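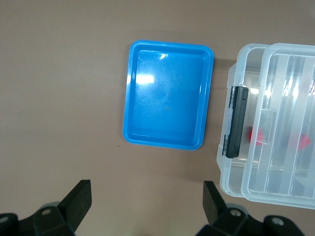

Perception update: clear plastic and the wrist camera

The Chambi release for the tabletop arm went out to both benches on 2022-09-22. Most of the changes are in how the software handles see-through containers, which have been the main source of bad grasp targets since April.

The old segmenter had no trouble with the blue tray. It has a solid color, a raised rim and a clear outline against the tabletop, so the mask came back clean even with glare on the tray floor. The clear containers were another matter. The segmenter tended to pick out whatever colored things showed through the walls and report them as loose objects. The planner then sent the gripper toward a red patch that was behind a layer of plastic.

Kenza Ramadan rewrote that step. Chambi now looks for the container first, using the rim and the bright reflections along the walls, and only then labels what is inside. Anything found inside a container mask gets an "enclosed" flag, and the planner will not produce a grasp for it until the container has been marked open.
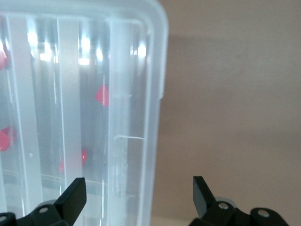

Ribbed walls still cause some trouble. A rib can split one object into two patches, and the first build counted both. Jomar Sison added a merge rule that joins patches of the same color when the only thing between them is a strip the segmenter has already tagged as wall. On our replay set of 100 saved frames, double counts dropped to 4. Two of those are frames where an object is partly out of view, and we are leaving them alone for now.

There is one change on the control side. The approach now stops short of any enclosed target and waits for a second look from the wrist camera before the fingers move again. This makes each attempt slower. Rüdiger Ruppert would like the pause to be a setting, and it will be one in the next release.

If you keep your own config files, rename "min_patch" to "min_patch_area" before you update. The old name is ignored without a warning - we lost a morning to that. Replay logs from the old version still open in the Tasness viewer, but the enclosed flag will show as blank.

Send frames that fail to Chiamaka Ojo, with the log attached. Frames with shadows falling near a clear container are the most useful at the moment.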